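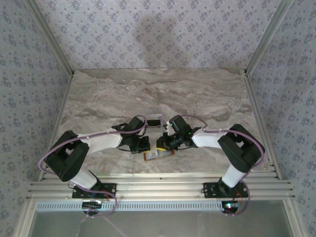
Is the two-arm bench ready for the members' open session in January? At the present rate it will be ready to be looked at, and I would not promise more than that.

Progress report to the Mahasneh small grants desk, second period
Shared workshop build, two-arm sorting bench

You asked for a plain account of where the money and the hours have gone. Of the grant, 275 dollars remains. Most of what we spent this period went on replacement servos, aluminum extrusion and a second power supply, after the first one kept dropping out whenever both arms moved together. The Jevico supply has held up so far. I have seen enough supplies hold up for a month to leave it at "so far."

The frame is finished. Both arms are bolted down to the same rails, which cured the wobble we reported last time, and the cables now run along the forearms in clips. They still hang in loops at the front of the bench. I'd like them tied back before any member of the public stands there with a sleeve or a bag strap. Two people in the group think I am fussing.

On results, we logged 162 pick attempts with the current software and I would ask you to read that number with care. All of them were run by people who know the bench and know where it likes an item to be put down. A snack wrapper laid flat between the grippers is a fair test of something thin and light, but we have been choosing the spot. Until a stranger drops the item wherever they please, I don't consider the pick rate worth quoting, and I have left it out of this report. The group's own notes are more cheerful and you are welcome to them.

The Clovard planning package was meant to save us writing our own two-arm motion code. It has saved some of that and added a fair amount of setup work. We put in 22 evenings on calibration alone — more than the entire frame took — and the calibration still drifts if the bench is bumped. 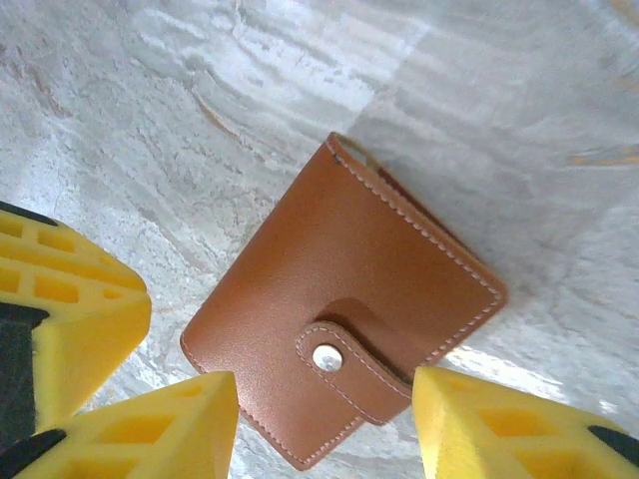
Fingers were the other large item in the proposal, and the claim there was that a soft, open-celled shape would handle anything a member pulled out of a pocket. I argued against the word "anything" at the time. The yellow fingers do have some give in them, and they are cheap to make again when one splits. But take a leather card wallet with a snap strap: the strap stands a little off the front, so a finger coming in from that side may catch it before it gets hold of the body. Our software treats the wallet as a plain block. Either it learns about straps or we narrow the list of items, and I would narrow the list.

There is also the lighting. Our marble-pattern surfaces look nice and throw glare back at the wrist cameras. A sheet of matte gray board would cost next to nothing and I have asked for it twice.

What we want from you is permission to move 700 dollars from the "outreach" line in next period's budget to spare parts and a proper emergency stop. The Zovevum controller we priced would cover the stop for both arms at once. If you would prefer the outreach money stay put, please say so before we order, and we will run the open session with one arm powered down.

Next report will follow the Saturday trial, where outsiders will place the items. I expect the figures to be worse.

3 comments
0 shares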